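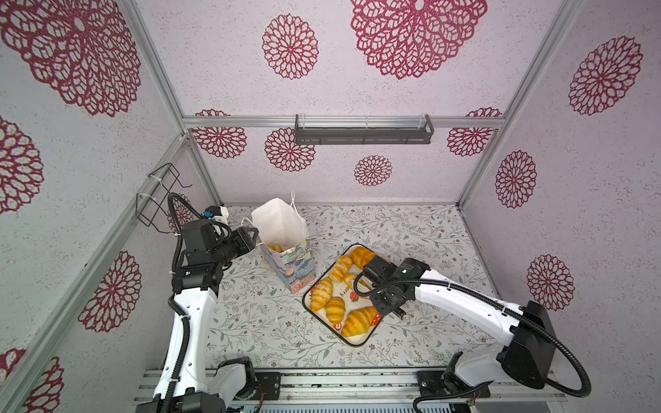

dampcourse
I'm papering the dining room in June and I can't decide where to start with a large pattern. The room has a chimney breast with an alcove each side, one plain back wall, and the house is old enough that nothing is square. I've hung plain and small-print paper before and managed fine. This time we want something big. The white panels with the burgundy floral mandalas are very much the look, and I like that the motifs come in different sizes, so it doesn't read as a grid. The paper we've found is by Boyer, on a standard 53 cm roll with a straight match.

Measurements: the chimney breast is 1,622 mm across the front and the back wall is 3,144 mm. The returns on the breast are 350 mm deep. The ceiling drops towards the window side by a noticeable amount but I haven't put a level on it yet.

Do I centre a drop on the chimney breast and work outwards, or start by the door and let it fall where it falls? And do I need to line first?

gloss_and_regret
Centre it on the chimney breast. With a small print you can get away with starting anywhere but with a big motif your eye goes straight to the fireplace, and if the pattern is off to one side you will see it every time you sit down to eat.

Find the middle of the breast, drop a plumb line, hang the first length with its centre on the line. Then one each side.

tenfootladder
Do the sum before you do that. Three widths of 530 is 1,590. Your breast is 1,622. So if you centre a drop you have 16 mm left over each side, and your fourth and fifth drops go on with a 16 mm strip on the face and everything else round an external corner. If that corner is out of plumb, and it will be, the strip goes from 16 mm at the top to nothing at the bottom.

Put a join on the centre line instead. Two drops each side, and the outer ones have 281 mm on the face and 249 mm round the return. A far easier corner to turn.

gloss_and_regret
That only works if the pattern is centred on the edge of the roll. On a lot of these big designs the main motif sits in the middle of the width. Put a join down the middle of the fireplace wall and you've got the gap between two motifs as your centrepiece.

tenfootladder
Depends on the paper, yes. On plenty of them the big motif is split across the edges and the small one is in the middle. OP needs to unroll a metre and look.

dampcourse
I've only got the sample, which is a torn-off piece about the size of a tea towel. It has one whole large motif and bits of two others. I can't tell from that where it falls on the roll. I'll ask the shop.

Hadn't thought about the 16 mm problem at all, so thank you.

mrs_pastetable
You don't have to centre it on either. I did our front room three years ago with a large peony design, started in the corner by the door, and it looks like wallpaper. Visitors have never said a word about where the flowers are. If the motifs are mixed sizes and scattered there isn't really a middle to be off from. I would put more effort into the ceiling line. If the ceiling slopes and you've got a row of big circles all the same distance down, the slope will show far more than an off-centre fireplace.

gloss_and_regret
Can't agree with starting in the corner. An even scatter still repeats every drop, and with a straight match you will get the same circle at the same height right across the wall.

mrs_pastetable
Which was my point about the ceiling.

oldplaster
Joining in on the lining question as you've all skipped it. What are the walls like? If they're old lime plaster with a few coats of emulsion, wash them down, fill, sand, and line horizontally with 1400 grade. Dark print on a white ground shows every lump where the light comes across it from the window. It also gives you white under the joins, so if one opens up a hair as it dries you don't get a line of old paint showing through.

If it's been skimmed recently and it's flat you can size it and go straight on.

dampcourse
Not skimmed. One wall has been patched with what I think is ordinary filler, and there's a crack above the alcove that comes back every winter.

oldplaster
Then line it. Rake the crack out and put scrim over it before you fill. And leave the lining a couple of days before you paper over it. I've seen people do both in the same weekend and get bubbles.

tenfootladder
Agree with lining. What paste are you using? If the Boyer is a paste-the-wall type, use ready-mixed. I've used the Zodard tub and got on with it, slightly thick but it has good slip. The Virov one I found went off too fast on a bare wall, though that may have been the heating being on.

mrs_pastetable
I've used Virov on two rooms with no trouble. Turn the radiators off the night before.

dampcourse
Update after ringing the shop. They unrolled one for me (very patient of them). The large motif sits in the middle of the width and the smaller ones are near the edges. So centring a drop gives me a proper centrepiece and the 16 mm strips, and centring the join gives me good corners and small motifs up the middle.

They also said to buy all the rolls from one batch. I had 6 in mind, they worked it out at 8 with the repeat and the alcoves.

gloss_and_regret
Buy the 8. You lose a lot per drop with a big repeat, and the number they print on the label assumes plain paper.

With the motif in the middle I'd still centre the drop. Check the external corners with a level first. If they're within a couple of millimetres top to bottom, the narrow strip is fine. Wrap it, smooth it round, and on the return trim into the internal corner and start again in the alcove with the offcut and a fresh plumb line.

tenfootladder
And if they're not within a couple of millimetres, go with the join. I don't think there's a right answer until the level's been on it.

On the back wall, 3,144 is just short of six full widths, so you'll trim a bit off the last one and get no slivers. Start that wall from whichever corner you see least.

dampcourse
Level went on this evening. Left-hand corner of the breast is good, 1 mm out. Right-hand corner is 7 mm out, leaning in at the top. Ceiling is down 19 mm across the room.

tenfootladder
Join in the middle, then. 7 mm out of a 16 mm strip will look terrible.

gloss_and_regret
Or build the corner out with filler and a bead before you line. Half a day's work and you get the centrepiece.

oldplaster
If the crack has to be raked out anyway you'll have the tools and the mess already. I'd fix the corner.

mrs_pastetable
For the ceiling, don't have the tops of the big circles anywhere near it. Set the first drop so the ceiling cuts through plain background or through the middle of a motif.

dampcourse
We've decided to fix the corner. My brother-in-law has some bead left over from a job in Eltton and is bringing it on Wednesday. Lining paper after that. I'll ask again about the alcoves when I get to them, as the left one has a meter cupboard in it that doesn't come off.

We use cookies to remember your login and to see which threads are read. By continuing to browse you accept this. Manage cookie settings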